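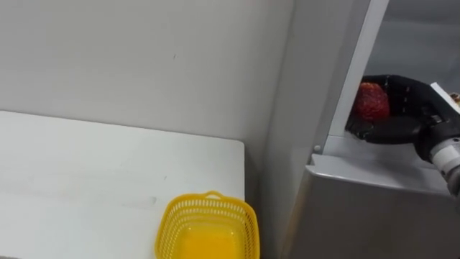
Yellow basket, white table.

I went to see a staged reading of a new play called Hellitz last week, and I've been thinking about stage directions ever since.

The play is by Woo-jin Sung. It has a cast of two and it runs 76 minutes without an intermission. I liked it. What I keep coming back to, though, is the person who sat on a stool at the side and read the stage directions aloud. By my count she had more lines than either of the actors.

If you haven't been to many readings, this is normal. There's no set and no blocking, the actors stand at music stands, and someone has to tell you that a door has opened. Most of the time you stop hearing it after the first few pages. This time I didn't, because the directions were so long. One of them took up most of a page and described how a woman feels about a coat her brother left on a chair. She doesn't touch the coat. She doesn't say anything about it. The reader told us all of it in a nice, even voice, and the actor stood there looking at her script.

I used to write like that. My second play, Plesten, had a direction eight lines long about the light in a kitchen in November. I was proud of it. When we got into rehearsal the director read it to herself, turned the page, and asked me what time of day it was. I said late afternoon. She wrote "late aft." in the margin and we moved on. The lighting designer never mentioned it either. He had his own ideas about the kitchen, and they were better than mine.

I was annoyed for a couple of days. Then I went through the script and cut every direction that told an actor what to feel or told the audience something they had no way of seeing. The script got 20 pages shorter. Two of the scenes stopped making sense, and those two needed rewriting anyway. I had put the important part in the italics and left the characters to talk about soup.

I don't think long directions are always wrong. Some writers want a very exact picture and a very exact pause, and the play falls apart if you ignore them. I've also read scripts where the directions are funny, or strange enough that a designer gets excited and builds something good out of them. A line that can't be staged can still be useful to the people staging it.

With Hellitz I couldn't tell which kind I was listening to. The coat speech (I'm calling it a speech) was the best writing in the first half. In a full production it will disappear, and the actor will have to get all of that across by standing near a coat. Maybe she can. She was very good in the last scene, where there are hardly any directions at all and the siblings argue over who is going to call the landlord.

There was a talkback afterward. I wanted to ask about the coat and didn't, partly because the man in front of me had already asked three questions and people were putting on their jackets. Sung did say he's still revising and wants to do another reading before he sends it out. I'll go if I can get a ticket.

Meanwhile I'm 20 pages into a new draft of my own, working title Kong, and last night I checked it for italics. There's one direction in there I'm going to have to do something about.

Posted 24/03/2022

This site uses cookies to remember your preferences and count visits. By continuing to read, you agree to our use of cookies. Accept | Manage settings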